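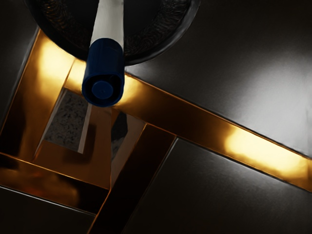

Forsberg Tenants' Group Questions Claims Behind Faltitz Parking Plan

FORSBERG – The Forsberg Tenants' Group today asked the town to hold off on the Faltitz resident parking plan until the numbers used to sell it are made public.

Comen, the consulting firm hired to study parking in the Faltitz district, says paid permits will free up 53 spaces on weekday evenings. The group has asked for the street counts behind that figure and has been given a two-page summary with no dates and no street names.

"We keep hearing that the study is clear," said Margit Dahlgren, who chairs the group. "If it's so clear, let us read it. I've lived on the hill for 18 years and I would like to know which evening they found all these open spots."

12 shares

The town's own notice puts the first-year cost of signs and permit printing at $3,660. The group doubts that this covers enforcement, which the notice does not mention. A plan with no one to check permits will cost residents money and leave the same cars on the same curbs.

Supporters point to Fakiscombe, where a similar plan is described as a success. Wojciech Kaczorowski, who lived there when permits came in, is not convinced. "People just parked one street over," he said. "Then that street wanted permits too. I guess you could call that success – somebody sold a lot of permits."

The group does not oppose permits as such. Its letter to the town asks for the full Comen study, a written enforcement budget, and a trial on two blocks before any wider rollout. It also asks how home health aides and overnight visitors will be handled, a point the notice leaves blank.

An open meeting will be held Sunday at the Forsberg library. Comen has been invited and has not said whether it will come.

Contact: Jurgita Mockus, Forsberg Tenants' Group

4 comments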